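Open day at Dustden, Wonwood
Home > Visits > Open day at Dustden
Posted Aug 3, 2018

Dustden is a sorting house for unwanted household things, on the north side of Wonwood. It opened in February and takes in what people leave behind when they move or clear out a spare room. The open day was free and you didn't have to book. I went by bus from Botildale, which takes just under an hour and stops at the bottom of the hill. There is parking in the yard but it had filled up by the time I walked past it.

The building used to be two ordinary houses and has been knocked through on the ground floor only. Upstairs they are still separate, so to see all of it you go up one staircase, down again, and up the other. The second staircase is steep and has a turn halfway. Anyone with a pushchair was asked to leave it in the hall.

We were taken round in small groups. Our tour started in the front room, where things are booked in. Each bag or box that arrives gets a paper slip with a number on it, and the number goes into a ledger. They do have a computer, but the ledger is what they use when the door is busy. The wall chart said 3156 items had been booked in since opening, and that 2529 of those had gone out again, either sold, given away or sent for recycling. The rest is in the building somewhere. A pair of curtains counts as one item and so does a carrier bag of tent pegs. I asked about jigsaws and was told they count as one if the lid is on and are not accepted if it isn't.

From there we went to the back kitchen, which is used for cleaning. Crockery is washed by hand in the left sink, and anything that has been in a shed goes in the right. There was a rack of saucepans waiting for lids and a drawer of lids waiting for saucepans. Small electrical things are put on a shelf by the back door until they have been tested. Testing happens twice a month, so the shelf was full. We were asked not to touch anything on it.

The longest stop was the shelving, which runs down the knocked-through part of the ground floor. The bays are marked by the kind of room a thing belongs in: kitchen, bath, bedroom, desk, outdoors. A last bay is marked "don't know". Our guide said that bay is emptied every month, and whatever can't be placed goes to the sale table at a fixed low price. I bought a brass hook from it. I also looked at a folding wooden thing with a strap, which one visitor thought was for stretching gloves and another thought was part of a loom. It was still there when I left.

The boxes they pack into come from Liao, a packaging shop further down the same road, which lets them have the ones with dented corners. They are stacked flat along the passage, and the passage is narrow, so you go through it sideways. The same shop supplies paper for wrapping glass. We had a go at wrapping a tumbler, which is harder to do neatly than I would have thought. Mine came undone when I set it down.

There was a short break for tea at this point. Tea and a biscuit were included, cake was extra. The tea room is the old dining room of the second house and there were enough chairs, though most of them had price tickets tied to the back, and one was sold during the break with a person still on it.

After tea we went upstairs. The first staircase leads to linen and clothing, which are kept in four rooms with the doors off. It is warm up there and smells of washing powder. Blankets are folded in thirds and then rolled, and the rolls are stood on end so that the pattern can be seen from above. I have started doing this at home with towels. Coats hang by length. Shoes are tied together in pairs with string through the eyelets, or with a peg if there aren't any.

The second staircase leads to the floor room, as they call it. Mixed lots are opened out here, by which they mean the bags and boxes that come from a single cupboard or from under a single bed and have everything in together. Each lot is laid on the carpet so it can be looked at as a whole before it is split up and sent down to the bays. The guide thought this saved time compared with emptying boxes on to a table, where things roll off and end up under the radiator. Long or awkward pieces are picked out first, bags are gone through next, and loose packaging is kept to one side in case it belongs to something further down the pile.

The lot that was out had a bit of everything: a big red box with a crinkled surface and thin lines of gold or white on it, a white-and-silver box lettered "real dragons" leaning against a padded black bag, a red bag with white handles, a roll of dark tape. There was also a long clear plastic case, round at one end, of the kind that gets separated from whatever it was sold with. Our group had various ideas about the dragons box. It wasn't opened while we were up there.

The carpet is a dark maroon and picks up lint. It came with the house and they have decided to keep it, as the boards underneath are said to be poor. 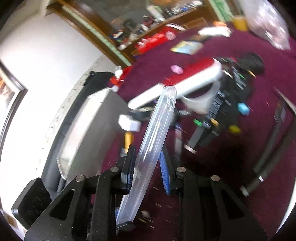
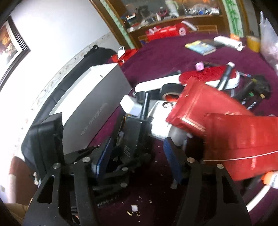 Upstairs in the floor room at Dustden, with a mixed lot being sorted.

The tour finished back in the front hall. The sale table takes cash only, and there is a visitors' book. If you want to bring things in, the door is open in the mornings, and they ask for no more than you can carry in one go. They don't take mattresses, paint, or anything with a plug that has been cut.

Getting there: the Botildale bus stops at the foot of the hill, and the walk up is ten minutes on a pavement that runs out near the top. Toilets are on the ground floor, past the flat boxes. The ground floor can be managed with a wheelchair apart from the passage. Upstairs can't.

The next open day will be in the autumn and the date will be put up in the window at Liao.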